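Cleaning and Checking a Freestanding Bath on Display

Guidance for showroom staff, Prollwood branch. Revised October 7, 2018.

This procedure applies to all freestanding baths with deck-mounted controls. It should be carried out before opening and takes one member of staff roughly 20 minutes.

Before starting, clear the rim of the bath and move any loose cables on the floor away from the walkway. Lay out a soft cloth, a bowl of warm water and a mild washing-up liquid. Scouring powders and bleach must not be used.

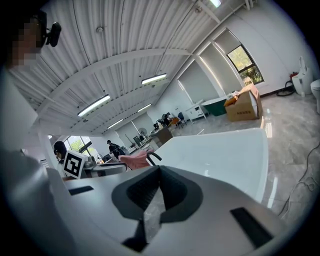
Wring the cloth out well and begin with the rim, working from the far end towards the taps. Wipe the basin next, finishing at the drain. Rinse with clean water and dry at once - water marks show clearly under the showroom lights.

The controls are cleaned separately. Wipe the spout from its base to its tip, then clean between the knobs with a dry corner of the cloth. Each knob should be turned gently and returned to its closed position. Do not force a stiff knob; report it to the branch office.
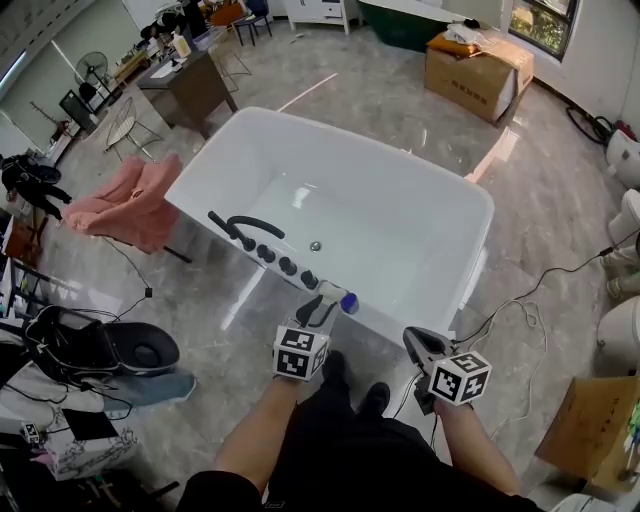

White freestanding bath with black spout and a row of four knobs on the deck.

Upholstered chairs placed near a bath should be brushed once the bath is dry. The floor is mopped last, and customers should be kept off the tiles until they have dried.

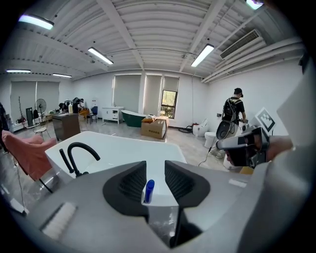
Hacer Keskin writes that at the Holroyd branch the floor is mopped in 2 stages, so that one side of the bath can always be reached, and asks whether this may continue. It may, provided that a warning sign is put out for each stage.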